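Kleines Etagenregal „Flenum“ in Gelb: Erfahrungen nach einem Frühjahr

Bewertung von Angelica Fajardo
Kategorie: Kleinmöbel und Aufbewahrung

Gesucht war etwas Niedriges mit zwei Böden, auf dem Samentüten stehen können. Bisher lagen meine in einem Schuhkarton, und jedes Jahr im Mai fand ich darin Sorten, die im März in die Erde gemusst hätten. Ein Kästchen mit Registerkarten hatte ich auch schon, das war mir zu umständlich. Ich wollte die Tüten sehen.

Das Flenum kommt von Monilberg und wird zerlegt geliefert. Im Karton lagen die Seitenteile, die Böden, ein Beutel Schrauben und ein Blatt mit Zeichnungen, ohne Text. Der Karton war an einer Ecke eingedrückt, die Teile waren in Ordnung. Bestellt hatte ich am Wochenende, am Dienstag war es da.

Aufbau

Man braucht einen Kreuzschlitzschraubendreher, der nicht beiliegt. Ich habe zuerst einen Boden falsch herum eingesetzt und musste zwei Schrauben wieder lösen. Die Löcher haben das mitgemacht, ein drittes Mal würde ich es nicht probieren. Wer die Zeichnung vorher ganz ansieht, ist in einer halben Stunde fertig. Die Schraubenköpfe bleiben sichtbar, Abdeckkappen gibt es keine. Mich stört das wenig, bei einem so bunten Möbel hätte ich trotzdem welche erwartet.

Farben

Gelbe Seitenteile mit runden Formen, oben ein rosa Boden, unten ein blauer. Im Shop sah das Blau blasser aus. Bei hellem Licht ist es sehr kräftig, das sollte man wissen, wenn es in einen ruhig eingerichteten Raum soll. Bei mir steht es vor einer Tapete mit Blättern, da kommt es auf eine Farbe mehr oder weniger nicht an. Das Regal gibt es auch in Grau, das habe ich nicht gesehen.

Im Gebrauch

Samentüten stehen auf den Böden besser als gedacht, solange sie gefüllt sind. Flache, fast leere Tüten rutschen nach vorn weg. Ich lehne sie inzwischen an eine größere Packung. Tütchen aus dünnem Material knicken außerdem leicht, wenn man sie unten anfasst und zwischen die anderen schiebt. Am einfachsten geht es, wenn man die Reihe von hinten nach vorn füllt und die großen Beutel zuerst stellt.

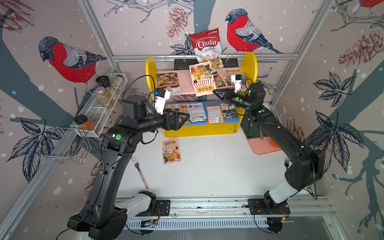
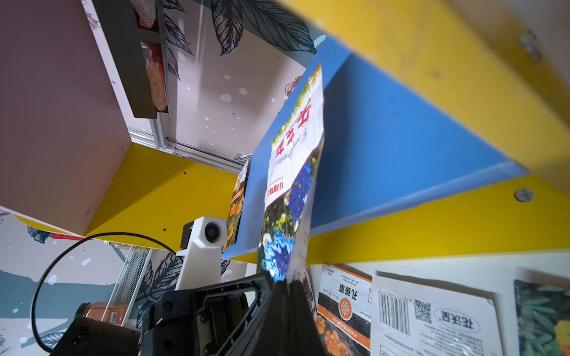
Das gelbe Regal mit bunten Tüten, darunter auch welche mit Blumenmotiv.

Die untere Etage ist der schwächere Teil. Von oben sieht man kaum, was dort steht, und mit der Hand kommt man nur von vorn gut hinein. Höhere Tüten muss man etwas kippen, bevor sie unter den oberen Boden passen. Ich habe die Sommerblumen deshalb nach oben genommen und unten das gelassen, was erst im Herbst gebraucht wird. Ein paar Zentimeter mehr Abstand zwischen den Böden hätten dem Regal gutgetan.

Zur Belastbarkeit: Mit Saatgut bringt man kein Regal an seine Grenze. Zum Ausprobieren habe ich zwei Gläser mit je 900 Gramm Inhalt auf den oberen Boden gestellt und sie eine Woche stehen lassen. Durchgebogen hat sich nichts. Gewackelt hat es anfangs ein wenig, nach dem Nachziehen der Schrauben war das weg.

Abwischen lässt es sich gut. Erde und Staub gehen mit einem feuchten Tuch ab, nur in der Fuge zwischen Boden und Seitenteil bleibt etwas hängen. Dort nehme ich einen Pinsel.

Vergleich

Vorher hatte ich kurz das Ambrosio von Dusumden hier. Das hat eine Leiste vor jedem Boden, da fällt keine Tüte heraus, man sieht aber auch nur die obere Hälfte der Bilder. Es ging zurück. Wer vor allem kleine, flache Tütchen hat, ist damit vermutlich besser bedient.

Fazit

Vier von fünf Sternen. Ein Stern Abzug für die niedrige untere Etage und den fehlenden Schraubendreher. Für Samen, Teebeutel und ähnlich leichte Sachen würde ich es wieder kaufen.

Ein Kommentar

Ruaridh Ogilvie: Habe das gleiche seit nearly sechs Monaten, sorry, fast sechs Monaten. Bei mir rutschen die flachen Tüten auch. Ein Streifen Antirutschmatte auf dem Boden hilft, gibt es als Meterware und lässt sich mit der Schere zuschneiden.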